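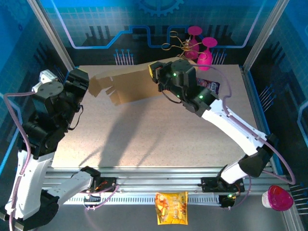

How often does a rental unit need a smoke alarm check?
Every unit at Clillar gets one at each turnover and again in December, whether or not a tenant has reported a problem.

Turnover inspection – Unit 310
Inspected Fri 6 October by Beril Kaplan. Keys returned by Eylül Uysal at the front office.

1. Smoke and CO alarms
Hall alarm: pass. Bedroom alarm: chirping, battery changed, pass on retest. CO alarm by the furnace closet: pass, but the date label is hard to read. Replace it if the date can't be confirmed.

2. Entry door
Deadbolt turns freely. Closer is too strong and slams the door. Back it off a quarter turn. Peephole OK.

3. Kitchen
Range anti-tip bracket: missing. Do not rent until fitted. GFCI outlet left of the sink trips and resets. Outlet on the right does not trip – call Dursun.

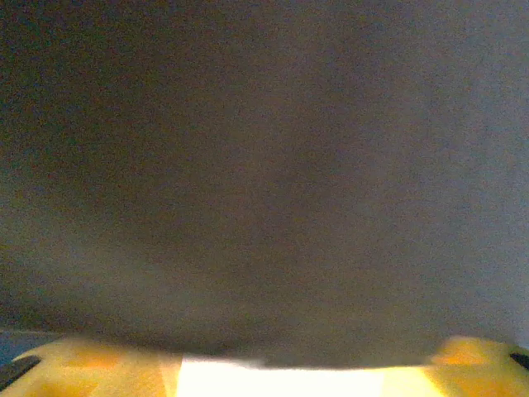 The same outlet was written up last December and marked fixed. Taner Sönmez is looking for the invoice. If the work was never done, we should not be paying for it again.

Under the sink: slow drip at the shutoff valve. Tightened, check again before move-in. 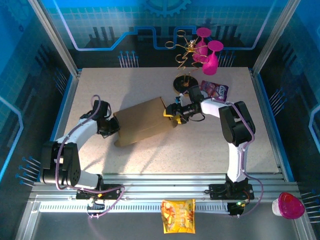

4. Bathroom
Exhaust fan runs but is loud. Grab bar is solid. Water at the tap is too hot for my liking, so turn the heater down and measure again. Caulk along the tub is split at the back corner.

5. Windows and balcony
Bedroom window opens fully and stays up. Living room window drops on its own, sash balance is gone. Fail. Balcony rail has no movement at the posts.

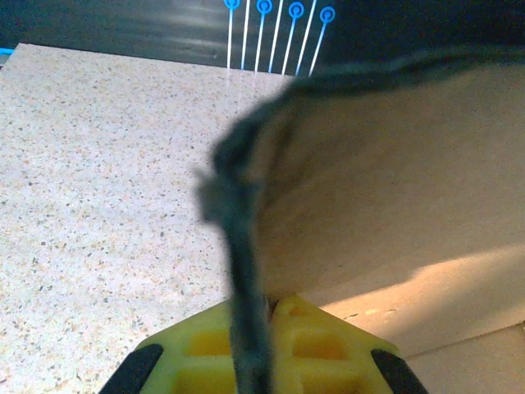 One screw is backing out of the rail cap and needs a longer one. Unit 408 had the same thing, so bring extra screws and do both on one trip.

6. Electrical panel
Cover on, path clear. Breaker 4 has no label. Find out what it feeds and write it in.

Result: not ready. Reinspect after the bracket, outlet and window are done. Copy to Agathe Langlois.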